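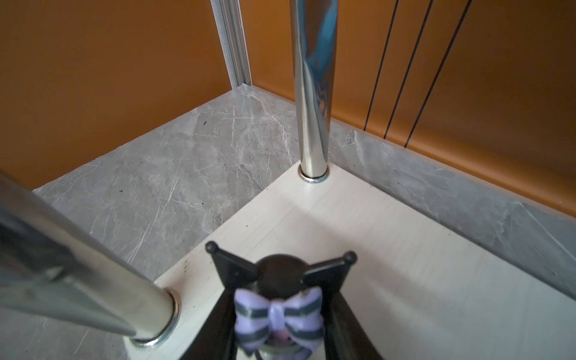 Figure 1. View from the wrist camera with the test figure close to the lens, board poles and enclosure corner behind.

Does a wrist camera need a second opinion? Re-testing a grasp scoring method on shiny backgrounds

Project report, Robotics Lab course
Wanpen Kamolrat and Kamol Luangrath

Summary

We tried to repeat a result that was passed down to us with the lab code. The claim is that a small scoring network, called Trirnura in the code and in this report, can look at a single wrist camera image and tell whether the grasp about to happen will work. The notes that came with it say it beats a plain distance rule "by a wide margin." We ran 934 grasp attempts to check. Our short answer is that Trirnura does help, but much less than the notes say, and most of the margin goes away when the test images come from sessions the network has never seen. We think the original result was measured in a way that made it look better than it was. We also think our own result has problems, and we list them.

1. Where the claim came from

Trirnura was written by an earlier project group. It takes one image from the wrist camera just before the gripper closes and gives back a score between zero and one. If the score is low, the arm backs off and tries a new approach. The older method, which everybody in the lab calls the Brekura rule, uses no image at all. It looks at the planned gripper position and the estimated object position and refuses the grasp if the two are too far apart.

The handover notes include one chart and no table. The chart shows Trirnura well above the rule. It doesn't say how many attempts went into each bar, how the images were divided between training and testing, or whether the same object was used throughout. We asked for the original split and got a folder of images with the file names shuffled, so we couldn't rebuild it. That was the point where we stopped trying to improve the method, which was our first plan, and decided to find out whether there was anything to improve on.

2. Setup

The test space is a small enclosure with orange walls and a gray marble floor surface. A cream-colored wooden board lies on the marble, and chrome poles rise from it through metal ring grommets. The object in Figure 1 is a black and purple character figure with a pointed hood and a striped bow. We named the whole arrangement Yimyam so that we could refer to it in the logs.

We picked it because it is difficult in ways the handover notes don't mention. The poles act like mirrors. They carry streaks of gray, white and blue that change whenever the arm moves, and a network that has learned to like or dislike bright vertical edges will find plenty of them. The figure is mostly dark and smooth, and its hood ends in two small ball tips that a gripper pad can catch on. At close range it is also slightly out of focus, as Figure 1 shows. Any method that judges a grasp from the wrist view has to cope with that, and we would have liked to see one blurred example in the original notes.

The arm was driven by the lab's standard planner. We did not change the gripper, the camera exposure or the approach speed between sessions.

3. Method

Each attempt went the same way. The planner proposed a grasp. The wrist camera saved one image at the pre-grasp position. Both methods gave a verdict, and both verdicts were logged, but neither was allowed to stop the arm. The gripper then closed whatever the verdicts were. An attempt counted as a success if the figure was still held after being lifted and kept in the air for 8 seconds.

Letting every grasp go ahead was slow and it annoyed people waiting for the arm. We still believe it is the only fair way to do this. If a method can veto a grasp, you never learn what would have happened, and every veto quietly counts in its favor. The notes don't say which way the first group did it. The old control script has the veto switched on by default, and we suspect it stayed on.

We collected 32 sessions. Between sessions the board was moved and turned, the figure was put in a new spot, and the room lights were set to one of 2 levels. Within a session nothing moved except the arm and whatever the arm knocked.

We then trained Trirnura from scratch twice, using the same settings from the handover folder.

Shuffled split: all images are mixed together and a random part is held back for testing.

Session split: whole sessions are held back, so no test image shares a board position or lighting state with a training image from the same session.

The number of test images was kept the same in both cases. The Brekura rule needs no training, so we tuned its single threshold on the training part of each split and left it alone after that.

4. Results

On the shuffled split we got the picture from the handover chart, more or less. Trirnura sorted good grasps from bad ones far better than the rule did. If we had stopped there, we would have written a report agreeing with the first group.

On the session split the gap shrank to something we have trouble calling a gap. Trirnura was ahead of the rule in most held-out sessions, behind it in several, and in the dim light it was hard to separate the two. When we repeated the training with different random starts, the order of the two methods changed in some sessions. The handover chart has no error bars, so we can't say if the first group ever saw this.

The rule makes dull, predictable mistakes. It accepts grasps that are well centered but land on a ball tip, and these slip. It refuses off-center grasps on the body that would have held fine. Trirnura catches some of the ball tip cases, and we think this is a real benefit of looking at the image. Its own mistakes are stranger. It gave very low scores to a run of good grasps in one session where a pole passed close to the lens and filled a large part of the view.

To look into this we covered parts of the saved images with a flat gray patch and scored them again. Covering the pole areas changed the score more than we are comfortable with. Covering the figure changed it more, as it should, but in a number of images the two effects were close in size. A network that is judging the grasp should not care that much about a pole standing behind it.

5. What we think happened

The simplest explanation is leakage. Images from one session look alike: same board angle, same reflections, same spot for the figure. Some figure positions are easy and some are hard, so success rates differ from session to session. With a shuffled split the network can learn to recognize the session from the background and guess the usual outcome. This earns a good score in testing and is no use at all on a new day.

We can't prove that the first group used a shuffled split. We can only say that the shuffled split gives a result like theirs and the session split doesn't. The handover folder has a file called split_random, which is suggestive — but people leave old files lying around, and we have done it too.

6. Problems with our own test

We used one object. A figure with a hood and ball tips is an odd shape, and nothing in this report says how either method behaves on a box or a cup.

Success was judged by eye by whichever of us was at the desk. We both labeled the video from a few sessions and disagreed on a handful of attempts, mostly ones where the figure turned in the grip without falling. We kept the label given at the time. A force reading would have been better, and the gripper can log one, but we found that out too late.

The sessions were not spread evenly over the two light levels. More of the bright ones came early, when we were also less practiced at resetting the board. The poor showing in dim light may be partly an effect of which sessions ended up there.

The gray patch test is crude. A flat patch is itself something the network never saw in training, and part of the score change may come from the patch and not from what it hides.

Finally, we went looking for a flaw after seeing a chart we didn't believe. Kamol would like it noted that he believed the chart longer than Wanpen did.

7. Recommendations

Keep the Brekura rule as the default in the lab code. Leave Trirnura in as an option with the veto off, so that its scores are logged and can be checked against what the gripper does.

Any new scoring method should be reported on a session split, with the number of attempts next to each result. The shuffled split should be removed from the training script, or at least stop being the one that runs if you forget to choose.

The next group might try training on crops around the object, which would take away most of the background. We ran this once, on a single held-out session from the Lolness bench across the hall, and the result was good. One session is not evidence, and we have left the number out on purpose.

The logs, labels and both split files are in the course folder under Yimyam. The sessions we labeled twice are marked, with both sets of labels kept.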